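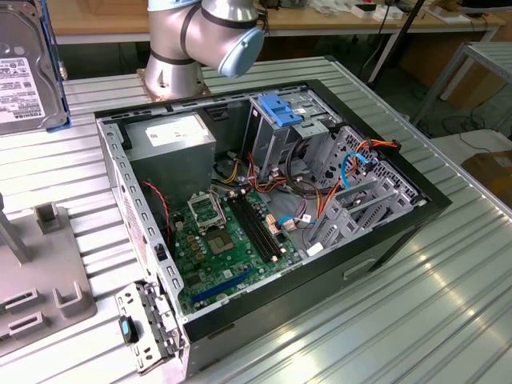 Re-teaching the desktop cell after a base swap: my notes, tear them apart please

Small Cells and Benchtop Arms > Set-up and Upkeep
Started by ribbed_bench, 12/1/24

ribbed_bench
Finally got the cell back up this weekend and I'm so pleased with it that I'm going to inflict the whole set-up on you. For anyone who missed the last thread, it's the refurb cell at our workshop in Fustthorpe. Tower goes down on its side with the panel off, arm fits memory and then the hard drive, person does the processor and the lead dressing. One arm, Korier controller, and the ribbed metal bed which I will defend to my last breath.

Background: the old base joint had got sloppy. You could rock the arm by hand with the brakes on and feel a tiny knock. We swapped the base joint over, bolted the plate back down and of course every taught point was out. Not by much, but memory slots don't care about "not by much"!

What I did, in order:

1. Plate bolts first. Nipped them all up by hand, then went round corner to corner with the torque wrench, then round again. The second time round I still got movement on one of them, so do go round again.

2. Homed the arm, ran it through slow moves for a good while with nothing on the bed, then homed it again and checked the marks lined up.

3. Re-taught the bed frame before touching any job points. I use three features on the fixture tray and never on the tower, as towers are bent. All of them. Every one that has ever come through the door.

4. Taught the tower frame relative to the bed frame, with a scrap case on the bed. That's the one it's working over at the moment, memory slots empty and the socket open so I can get at everything.

5. Taught the memory points last, at crawl speed, with a dead module.

Then 165 insertions with the dead module, one after another, with me drinking tea and watching like a new parent. No faults. Then I fitted the Toshiba pick, which is where it went a bit wrong, and that's my reason for posting.

The drive waits on its end against the blue-edged holder, and the arm comes over and takes it from there. After the base swap it picks fine most of the time, but now and again the controller stops with a 1123, which in the Korier book is "contact earlier than expected". Nothing is bent, nothing is scraped, I clear it and it runs. Any ideas?

mossop
Lovely write-up! Can I have the obvious first go: is the drive standing in the same place every time? On its end it has a tiny footprint for its height. Any lean at all and the top edge has moved before the arm gets there. If your contact limit is tight you'd see precisely that, an early touch, no damage.

ribbed_bench
Good shout and I did wonder. But it never did it before the swap, same drive, same holder.

mossop
Before the swap you had a knock in the base joint. A loose arm is a forgiving arm. Now you've got a stiff one and it's telling you what the old one was swallowing.

ribbed_bench
Oh that is annoyingly convincing.

Tvärbalk
Disagree with mossop, at least partly. I'd look at the order in which you re-taught things. You took the bed frame off the tray, fine, but is the drive holder in the bed frame or does it have its own? If it's hanging off the old world frame, you've shifted everything except that.

ribbed_bench
It has its own frame and I re-taught it. I think. (Goes to look.)

Right, I have looked. I re-taught the pick point. I did not re-teach the holder frame. So the pick point is right but the approach point above it is still worked out from the old frame. It's coming in on a slant!

Tvärbalk
There you are then.

mossop
That's a fault, I agree, but a slant would be the same slant every time. It wouldn't come and go. I still say lean.

Tvärbalk
It would come and go if the slant puts you right on the edge of the contact limit. Then temperature, or how the last person stood the drive up, decides it.

mossop
"How the last person stood the drive up" is my point, thank you very much :)

cabral_jig
Hello all, long time reader. I look after two of these at our place and we call the drive holder the Cabral jig after the lad who filed the first one, hence the name. Our experience is that you get both at once and you have to fix them in the right order. Frame first, or you'll be shimming the holder to suit a crooked approach and then you'll hate yourself at the next service.

Also, please tell me you don't leave the contact limit where it was set for the old joint. Ours had to come up after a joint change. New seals drag a bit until they've run in and the controller reads drag as contact.

ribbed_bench
I left it where it was. I'm nervous about raising it, as a hard drive is not a thing I want to squash. What did you go to?

cabral_jig
Not going to give you a number, your tool and mine won't weigh the same. Raise it one step, run it, see whether the 1123 goes away, and after a fortnight put it back down again. If it needs to stay up for good then something is rubbing and you should find out what.

Hortensia Medina
I would be careful with that. Raising a limit to get rid of a stop is how our old cell cracked a socket. Somebody put it up "for a fortnight" and it stayed up until January. If you do it, write it on a bit of tape and stick it on the controller where you can't help seeing it.

And while I'm here, I wouldn't have the socket open while teaching memory points. One dropped module on those contacts and the board is scrap.

ribbed_bench
It's a scrap board already, Hortensia, I promise! But fair enough for a live job. The normal order is that the person fits the processor and closes the lever before the arm is let anywhere near it. I only had it open to look at the clearance.

Hortensia Medina
Then we are friends again.

pellworm
Can I ask about the leads? That bundle off the supply goes straight across the middle towards the drive bays. Don't you catch it? On ours the leads are the whole job. The arm is fine, the screws are fine, and then a loop of yellow and red pops up and the thing stops dead.

ribbed_bench
Yes, and it's the best argument for a person standing there. On a live job the bundle gets tucked down and held with a reusable tie before the cell starts. The one on the bed is as it came, because all I was teaching was memory, and the path for that comes in from the back of the case and stays high until it's over the slots. Blue SATA leads are worse, if you ask me. They're stiff and springy and they stand up wherever they please.

pellworm
We swing a little soft flap over ours. It's a strip cut off a Skustex mat, held on with a bulldog clip. Looks dreadful, works a treat.

ribbed_bench
I love this and I'm stealing it.

Tvärbalk
I would not put anything soft and loose inside the reach of an arm.

pellworm
It's been there through two services without bother.

Tvärbalk
Until it isn't. Sorry, I've had to unwind one from a wrist joint and it took me all afternoon.

Cristóbal Troncoso
The ribbed bed. I've been meaning to have this argument with you since the last thread. What do you like about it? Screws roll into the grooves and you can't sweep it.

ribbed_bench
Screws roll into the grooves and STOP. On a flat bed they're off the edge and under the cart and you're on your knees with a torch. I run a magnet along the grooves at the end of the day and get the lot back. It also doesn't hold a film of dust under the case, so the case sits down the same way each time.

Cristóbal Troncoso
A case shell on ribs is only touching on the high parts. If your bent tower happens to have a dent in the wrong spot it'll rock.

ribbed_bench
It does happen, I'll give you that. I press on each corner before starting, and if it rocks it goes on the other pile and gets done by hand. I still wouldn't swap.

Cristóbal Troncoso
We'll never agree, then. Nice clean plate mounting, though. I had mine on a wooden bench for a year and chased drift the entire time.

ribbed_bench
Update for everyone. Re-taught the holder frame properly, approach now comes straight down. Left the contact limit alone (Hortensia, you frightened me). Ran the drive pick 38 times on the trot, standing the drive up fresh each time, a bit carelessly on purpose. Stopped with the 1123 on 2 of them, and both times I'd left it leaning. So Tvärbalk found the fault and mossop found the other fault.

mossop
I'll take half a pint then.

Tvärbalk
Half each. Put a backstop on the holder so it can't lean.

ribbed_bench
Bit of thin packing behind the drive is going in tomorrow, and then I'll run it again. Also adding "holder frame" to the re-teach sheet between steps 3 and 4, in capitals.

cabral_jig
While you've got the sheet out, add a check of the plate bolts after the first week. Ours always took a little more the first time and then never again.

ribbed_bench
Done, it's on there. Does anyone mark theirs with paint pen so you can see at a glance if one has turned?

cabral_jig
Yes, yellow, one stripe across the bolt head and on to the plate. Wipe it with alcohol first or it flakes off.

pellworm
Nail varnish here. Cheaper, and you can pinch it from home.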